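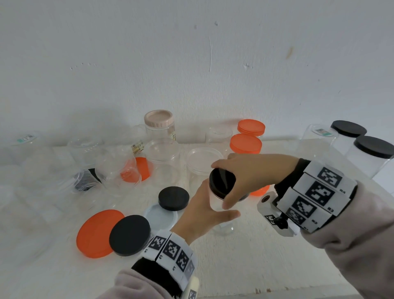

4.2 Living with the Drileo kit

Figure 3. Jar task, both wrist bands on, right hand on a black lid.

I wore the Drileo wrist kit myself for the jar task, and I liked it more than I expected! The marker squares sit in a band on each forearm, over a black cuff, so my fingers stayed free to grip a lid. Setup took me about 10 minutes — the manual promises 6. Nii Ankrah tried the Stosavon bands next and found them tighter, though he got through all 30 trials without refitting them.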